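Plalley Makers Forum > Automation > Good practice
Thread: House rules for cloth folding sessions — please pick holes!

undano_fan
I've been writing up a one-page set of rules for our folding work and I'm really pleased with how it's coming on. Draft so far, with two pictures. Both show the blue cloth on or just above the padded top, held at two points.
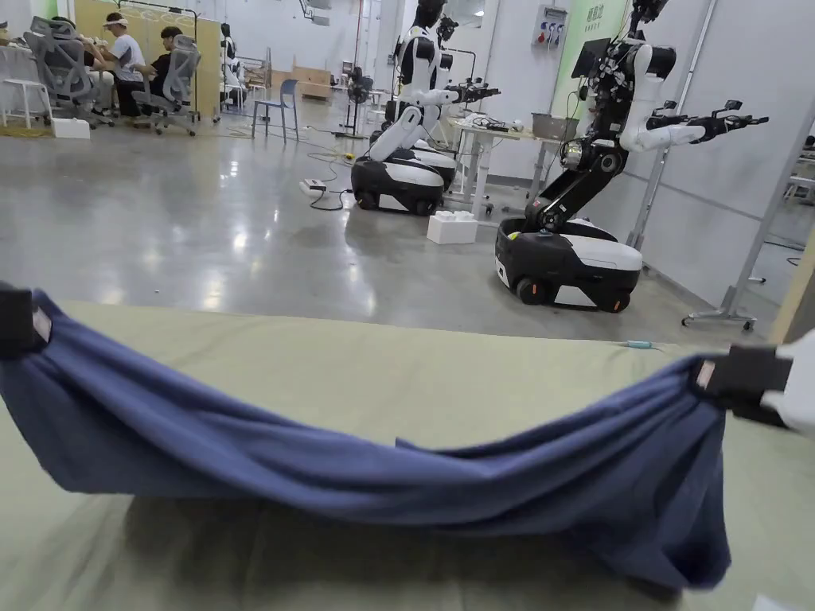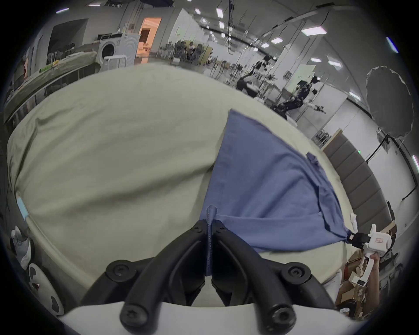
Draft rules, version 2
1. Grip corners or a seam, never the middle of the cloth.
2. Lift slowly until the cloth clears the pad.
3. Keep cables off the folding surface.
4. Base wheels locked before anyone walks between the robots.
5. Stop after 49 folds and check the finger pads.

wilon_bench
Love this! Rule 3 needs a bit more, though. There's a small cyan connector lying on the pad in your first picture, and a power strip with loops of cable on the floor beyond. I'd add "and off any walking route".

undano_fan
Good spot, adding it now. The floor cables were on my list for October but they can jump the queue.

Tatlı
I disagree with rule 5. We logged 1541 folds on one set of pads and only changed them at 489 and again near the end. Stopping every 49 would drive me up the wall.

wilon_bench
Depends on the cloth, surely? Towelling chews through ours. I'd keep the check and make it a quick look, ten seconds — no tools.

Tatlı
A quick look I can live with. Full change at up to 2000, then, if they still grip?

undano_fan
Too long for me! Let's say 489 for now and argue again when we've got more logs. Version 3 goes up tonight.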